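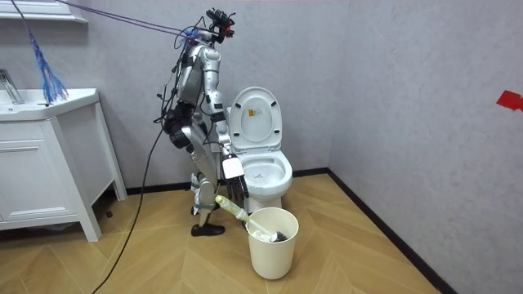 20 Aug 2020: Brush day, again

I woke up far too early thinking about the toilet brush, which I suppose is what my life is now, and I was in the lab before the coffee machine had warmed up. Martim had beaten me to it anyway (he always parks crooked when he's excited) and was already going through the logs from the Ivard policy. We have 312 demonstrations of the brush task now, and the question for the week is whether splitting them into grasp, scrub and put-back does better than feeding the whole thing in as one long piece. I have been rooting for the split since November, so I'm trying hard to be fair!

The bin in front of the toilet doubles as the brush holder, and getting the brush back into it is the part I worry about most. The hand has to let go of something long and tippy, and a small error at the wrist turns into a big one down at the bristles. 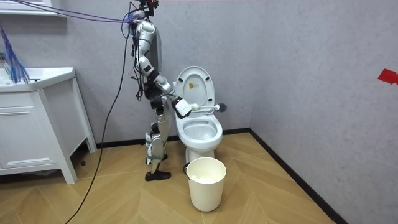 Covadonga Miranda

Spent most of the morning on the carrying part, with the brush held out level and the lid up behind it. Ezequiel thinks we should penalize wrist speed there. I think he may be right, but I told him I wanted to see the unpenalized runs first, and we went back and forth about it over sandwiches for much longer than it deserved.

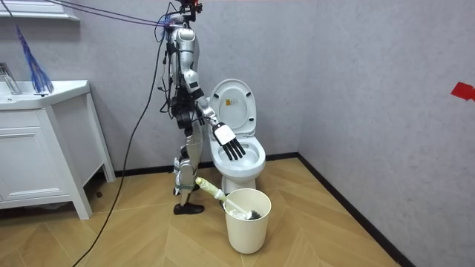 Afternoon, and the empty hand

We talked a good deal about what the fingers should do when they have nothing in them. The long policy gets muddled between "haven't picked it up yet" and "already put it back," and I can see why, with the brush in the bin and the hand free both times. The split version gets a stage label, so it has something to go on. I wrote that down for the paper before I could forget how to say it. 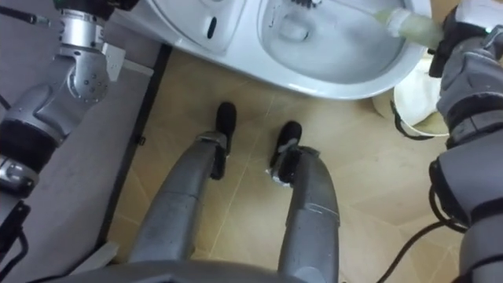
Looking down past both arms, brush in the right gripper.

I like the downward view best, though it loses the bristles so easily. Tomorrow I'll hold back 200 of the runs and retrain both versions from the same seed, and then I really must answer Chukwuemeka's email about the tables. Home late, soup, bed.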